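What the arm quote leaves out

March 6, 2026

I have now read the Dovard quote four times and I still can't find the gripper fingers in it. The arm is there, the base plate is there, two days of "integration support" are there. The fingers are under "customer supplied", on the last page, in small type.

We're a six-person workshop and we have been talking about a robot since November. Golshifteh Soltani, who does our books, gave me a ceiling and asked me to come back with one number. I've come back with a spreadsheet and a bad mood.

The sales pitch was all simulation. Everything fits in a simulation. You drop in a part with a grid of square cells, bring the gripper up beside the rim, nudge it a bit, and you haven't spent a penny on fixtures.
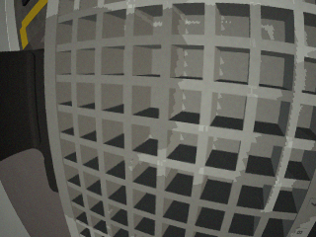 My trouble is with what gets counted as saved. Dovard say working it out on screen first takes 40 hours off commissioning. Whose hours? Somebody here has to learn the software, and that somebody is me, in the evenings. The licence is 2,000 a year, and it doesn't stop when the arm is bolted down.

Tymoshchuk came in cheaper, with a 24 month warranty that covers the arm and nothing attached to it. Skendard want a site visit before they'll talk money, and they charge for the visit.

So I'm splitting the budget. Simulation first, for 6 months, with our own part models and no hardware order. If I can't get a grip approach I believe in by then, we don't buy. I've asked all three what a spare set of fingers costs and how long they take to arrive. Tymoshchuk have answered. The other two have sent me brochures.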